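Home Products Manuals Support Contact

Clutlow gripper set-up guide, section 4: Comparing fingers in the bin
By the Lenihan support desk, June

This section explains how to try two finger types on the same arm. Use the same objects for both.

1. Clamp the bin to the table. It must not move when a finger touches the wall.
2. Put mixed objects inside: one long, one soft, some hard blocks.
3. Load the Grokent program and set the speed to 21 percent.
4. Bring the gripper down until the fingers are near the floor of the bin.

Caution - keep your hands out of the bin while the arm has power.

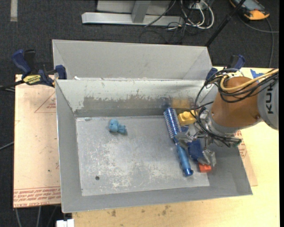
5. Try a long object first, such as a hairbrush. Close on the handle, then on the head, and write down both results.
6. Repeat with the small blocks and the soft toy.
7. Stop after 101 grasps and look at the finger wrapping. Replace it if it is torn.

Note - cables should have enough slack for a full wrist turn. If the controller shows error 153, go back to step 4.

We use cookies to improve this site. Accept Settings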